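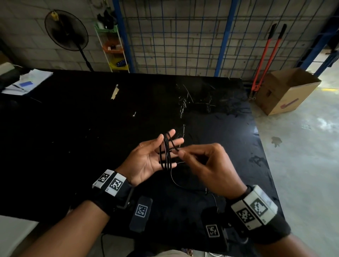
Coiling small cord so it comes out again

I keep a fair amount of thin cord in the shop: 2 mm braided polyester, a few hanks of waxed nylon, and the accessory line I use for tying down tarps at the Ostmont cabin. For years it lived in a drawer as one mass. Last December I cut it all apart, threw away the bad sections, and started putting it up properly. These are my notes on what held and what didn't.

The basic problem is twist. When you wind cord around a fixed object, such as a card or a spool, and then pull it off over the end, every turn puts one full twist into the line. Take it off the side, with the spool turning, and no twist is added. Hand coiling has the same arithmetic. Each loop laid in the same direction stores one twist, either in the cord or in the hand that rolled it. Laid rope tolerates some of this because it has a natural direction. Braid has none, so it kinks whichever way you go.

There are three ways around it that I use.

Figure eights. The turns alternate in direction and the twist cancels. For small cord this is done between the thumb and little finger, crossing the palm each time. When the tail is down to a forearm's length, slide the bundle off, wrap the waist with the tail, and pass the end through one of the lobes. Pay out from the starting end. If you bury the starting end, the whole thing is worthless, so leave it hanging past the knuckles from the beginning.

Alternating loops, over and under. Sound people do this with cable, and it works for heavier line. I don't find it useful below 4 mm, where the cord is too limp to hold the shape of an underhand loop. It also has a known fault: if the end passes through the middle of the coil, you get an overhand knot for every pair of loops when you pull it out. I have done this with a long line in the rain and don't plan to do it again.

Flat winding on a card, taken off the side. Slow, but best for waxed line, which sticks to itself. Notch the card at both ends and put the length on it in pencil.

Anselmo Paucar, who used to rig backdrops and now mostly repairs blinds, wrote to me after my earlier post on whipping ends. He objected to my finishing wraps. I was taking seven turns around the waist of the hank, and he takes three. His reasoning is that the wraps are the only part of the hank with stored twist, so more wraps means more trouble at the last few feet. I tried both on the same piece of cord and he is right. Three turns hold fine if they are snug, and the last section comes off much flatter. I have changed over.

Cord choice matters more than I expected. The Droltum braid I bought two years ago has a soft core and flattens under load. Once it has been flat it remembers, and it coils badly in one plane. The Wurkbridge line costs more and has a firmer, rounder section. It is stiffer on a cold morning, which bothers some people, but it falls off the hank cleanly. I bought a 200-foot spool and cut it into working lengths, all of which are still in use. The Zúñiga cord is waxed and I only use it for lashing.

On cutting: melt the ends of polyester and nylon, and roll them while soft with a wet finger or the back of a knife. A mushroomed end is the most common snag point in a small hank. If it won't pass back through its own lobe without catching, cut it and do it over. Cotton gets whipped. Tape is acceptable for a week.

New cord off a factory spool often has twist in it already. I hang it from the stair rail with a small weight on the bottom and let it turn until it stops. For longer pieces, drag it across the lawn with nothing on the end and pull it back in through a gloved hand. Don't wash it first.

Storage is on dowels, one diameter per dowel, hung by the lobe. I tried zip bags, which keep dust off but compress the hanks, and a compressed hank takes a set at every bend. The bags now hold only the carded line.

A reader asked about winding with a drill. It is fast and gives a tight, even package, but you have to take it off the same way it went on, so the drill becomes part of the storage system. Fine for a spool that stays on an axle. For pocket hanks I still do it by hand, and a 30-foot piece takes under a minute.

Next I want to redo the tarp lines, which need new eyes at both ends.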